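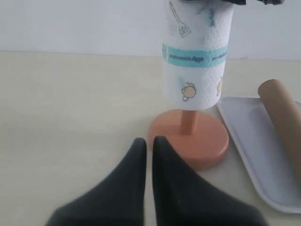

Paper towels on a pink holder, printed with kitchen drawings.

The Larkia Giveaway

The drawing was set for noon, and at 11:40 the spreadsheet had 2,000 rows in it. Zdenka Petkov sorted them by email address and started removing duplicates. The rules allowed one mandatory entry per household and up to four bonus entries, each left as a separate comment. People did not read the rules. They wrote "done!" and "following" and "my daughter is teething and I have not slept," and each of these had to be checked against the list.

The prize was a Larkia convertible high chair, birch, with a removable tray. Retail value was stated in the post. The sponsor was a firm called Clostorine, which made the chair and two kinds of bib, and which would ship to the lower 48 only.

By 11:52 she had 800 valid entries. She saved the file as final, then found a household in Skiltstead that had entered under three last names, and saved it again as final2.

Garba Ekpo called from Clostorine.

"We need the winner by end of day," he said. "Name, mailing address, phone for the carrier."

"The winner has 24 hours to respond. It's in section five."

"Who wrote section five?"

"Your office did."

He put her on hold. She used the time to number the rows. When he came back he said section five was fine.

At noon she closed the comment form and entered the range into the random number generator, minimum 1, maximum 800. It returned 23. She took a screenshot with the clock showing, as required, and scrolled up to row 23.

The entry was from a P. Bashir. Under "Tell us which color you would pick and why," the mandatory question, it said: Natural. It will match the other one.

Zdenka opened last October's file. The prize then had been the same chair, an earlier model with a fixed tray. P. Bashir had won it. The address was the same. The rules barred prior winners for six months, and ten had passed. She read the clause twice, and then the definitions at the end, where "prior winner" was given as a person who had accepted a prize.

She looked up the correspondence. Bashir had accepted within the hour, and had asked one question, whether the chair could be returned if it was not needed. Clostorine had answered that prizes were not returnable. There were no further messages.

She drafted the notice from the template. Congratulations, it began. She left that in. Where the template said "your little one" she deleted three words and typed "you," read the sentence over, and sent it at 12:31.

The reply came at 12:34. It gave a mailing address, a phone number for the carrier, and one line below those.

Twins this time, it said.

She copied the address into the form for Garba Ekpo and marked the row as confirmed.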